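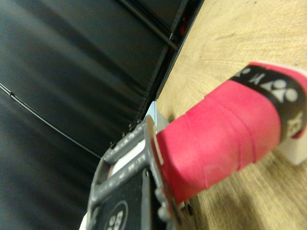
Surkside will publish its first written rules for small gripper robots in shared workshops, following a review that began in May. The rules cover labeling, hand clearance, cable placement and the surface an arm works over, and they apply to every bench in the building, including those rented by outside teams. One section deals with long-handled sports and household items, such as a badminton racket with a pinkish-red wrapped grip, where the handle reaches well past the gripper and over the wooden tabletop. Under the new text, the space a person must stay out of is measured from the far end of the item, and the gripper's own reach no longer counts as the limit.

The document was written by Nelly Bedoya and Kamrul Saha, who run bench safety at Surkside, with comments from two tenant companies, Desevmont and Starero. It takes effect on 10/12/2025.

Bedoya said the old practice was a strip of floor tape and a verbal reminder. "People taped for the arm and then handed it something long," she said. "The tape was in the wrong place for half the day."

The minimum clearance at a bench is now 1060 millimeters, measured outward from the farthest point of the held item. Teams that can't give up that much room may work behind a clear screen. Cables have to be tied back so that no loop can be caught when the wrist turns, and fabric backdrops must be fixed at the top and weighted at the bottom. Each gripper must carry a label with a unit number that can be read without leaning over the bench.

The rules also set a limit on unattended running. An arm may repeat a task for 3 hours with no operator at the bench, provided someone in the room has been shown where the stop button is. After that it has to be paused and the jaws checked for wear. Printed plastic fingers are to be replaced after 2000 grasps, or sooner if a crack is found.

Hernán Villanueva of Starero asked for a higher number during the comment period. His team's log showed a set of fingers still in good shape at 1247 grasps, and he argued that a fixed count would waste parts. The limit stayed, but teams may apply for a longer one if they send in their own wear records.

Jhosep Puma, who manages the benches used by Desevmont, said his group had already moved two tables to meet the clearance rule.

Copies are available at the front desk. Questions about screens and bench layout go to Saha.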